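Freezing soft fruit for the blender

Fruit frozen in one lump is hard to portion and slow to blend. Open-freezing it on a tray first keeps the pieces separate.

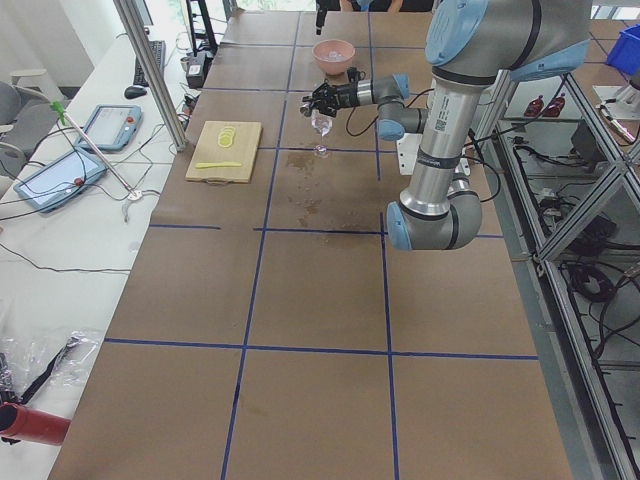
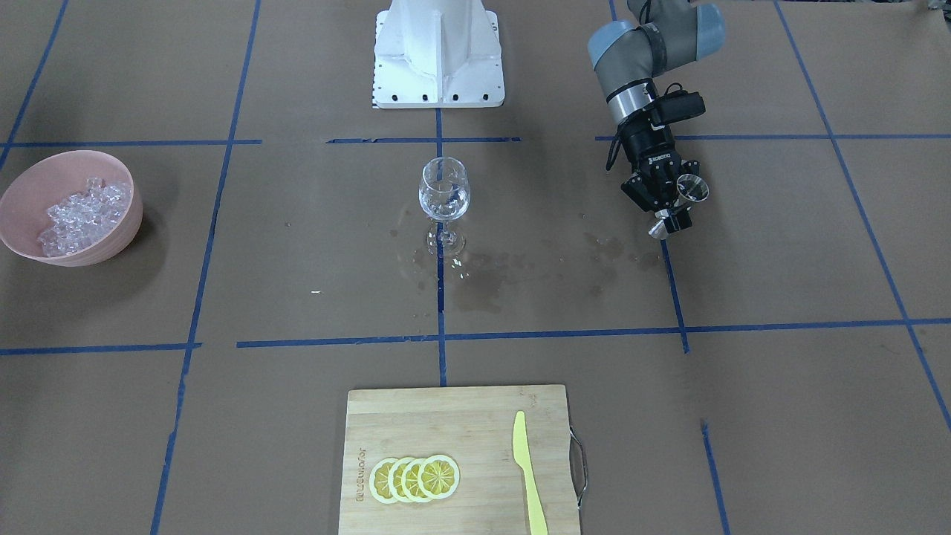
Rinse berries briefly and dry them fully on a clean tea towel. Surface water turns to frost and dilutes the drink. Hull strawberries and halve any that are wider than 30 mm. Peel bananas before freezing and cut them into thick slices.

Line a flat tray with baking paper and lay the fruit in a single layer, with gaps. Freeze overnight at -18 °C, then tip into bags and press out the air. Label each bag with the contents and the month – May raspberries look much like July ones by winter. Use within 6 months.

Mango and peach brown at the cut edge. Toss the pieces in a little lemon juice first.

For blending, put the liquid in before the fruit. Jug blenders such as the Otico stall if frozen pieces sit directly on the blades. Start on low, stop, stir down, then finish on high. With a stick blender, let the fruit stand for ten minutes first.

Fruit thawed in the fridge should be used within a day. It will be soft and is better in porridge or a sauce – drain off the juice and keep it for the next smoothie.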